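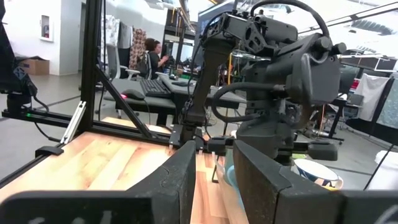 Should mugs on an open shared rack be stored with the opening up or down?

**Castwood Office Services**

Mugs that are fully dry may be stored with the opening up, provided they are used on most working days. Mugs that are used less often should be turned over or moved to a closed cupboard.

The longer form of our inquiry was submitted on 25th March and is set out below for other members.

Our office keeps its mugs on a low rack at the back of a shared wooden table. The rack has black metal uprights and a flat wooden board. It was purchased for a smaller group of employees, and the mugs now stand close together. They do not match. Some have large handles, one has ridges all the way around, and very few are the same height. We have received complaints that the mugs in the back row are difficult to reach and that those in front are knocked against their neighbors. A second concern is the board itself, which is bare wood as far as we can tell. The short answer at the top of this page was added by us after reading the replies, and we would be glad to receive further advice on spacing, on handles, and on the care of the board.

---

**Genard Facilities Desk**
*Accepted by the original poster*

The direction of the opening matters less than whether the mug is dry. A damp mug placed upside down on a flat board holds moisture under its rim, and over time this leaves a ring on the wood. A damp mug placed upright dries more readily but will drip down its sides. We therefore ask all staff to dry mugs fully with a clean cloth before they go on the rack, and we permit them to stand upright after that.

With regard to spacing, the following arrangement has served our floors well:

- Place the tallest mugs in the back row and the lowest in front.
- Turn front-row handles toward the person standing at the table, at a slight angle.
- Turn the handles of the end mugs outward, past the uprights where the rack allows it.
- Leave two fingers' width between mugs with rounded or ridged sides. These touch their neighbors at the widest point, and the contact is easy to miss from above.
- Keep small boxes, tea packets and similar items off the board. 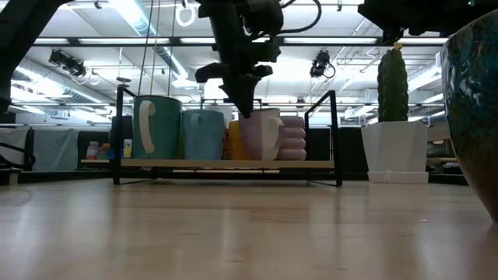
Mugs with oversized handles deserve separate mention. A long, looped handle takes up nearly the space of a second mug when it is turned sideways along the row, and it should be given the end position. Faceted mugs may stand closer together than round ones if their flat sides are aligned, although in practice few people will take the trouble. We recommend that you decide which mugs stand at the ends and leave the middle of the rack to sort itself out from day to day.

If the rack is still crowded after this, the remedy is to reduce the number of mugs. Our own procedure is to place a notice on the rack in May asking owners to claim their mugs within 5 working days. Unclaimed mugs are boxed and held in the supply room until the end of the following month. We do not discard them at once — an earlier attempt to do so resulted in a good deal of correspondence.

For the board, wipe with a damp cloth and dry at once. An oil finish suitable for food surfaces may be applied twice a year if the wood is unsealed. A drop of water placed in a corner will tell you: if it soaks in and darkens the wood, the board will take oil. If it remains on the surface, the board has been sealed and should be left alone.

---

**nornell_frontdesk**

We have always stored ours upside down and have had no complaints. Dust was the reason given when the practice began. Please also check that the rack does not rock. Ours did, and a folded piece of felt under one rail corrected it.

I would not permit plastic cups on the same shelf as heavy mugs. They tip over.

---

**Wijesinghe Building Support**

The accepted reply is sound, and we would add some remarks concerning the table on which the rack stands.

A low rack placed at the back of a table is generally stable, but the mugs in its rear row should be reachable without leaning over those in front. Where this cannot be arranged, we reverse the usual order and put the mugs in daily use in the front row, whatever their height. Visitors' mugs go behind. This looks less orderly and has reduced breakage in our building.

Plants are often kept on the same table. A potted plant may remain beside the rack if it is set far enough to one side that a hand reaching for a mug does not pass over it. This applies with particular force to a cactus. Water it elsewhere, allow the pot to drain, and wipe the base before returning it to the table — standing water under a pot will mark pale wood in a single night. 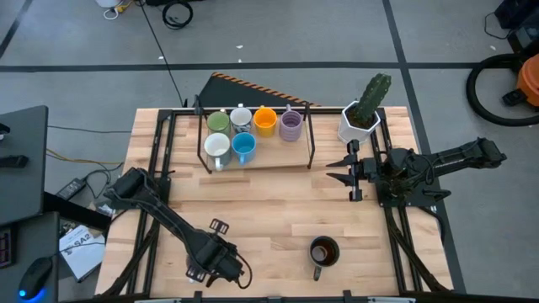

*Mug rack with both rows in use and the potted cactus kept to the right.*

Bowls should not be stacked on the mug board. Ours are kept in a separate cupboard, and patterned bowls are washed by hand unless the maker states otherwise on the base.

We also support the suggestion of a yearly notice. It should state the final collection date, the room in which the unclaimed mugs will be held, and the desk to which requests should be addressed. Ours omitted the room the first time, and a corrected notice had to be issued the next morning.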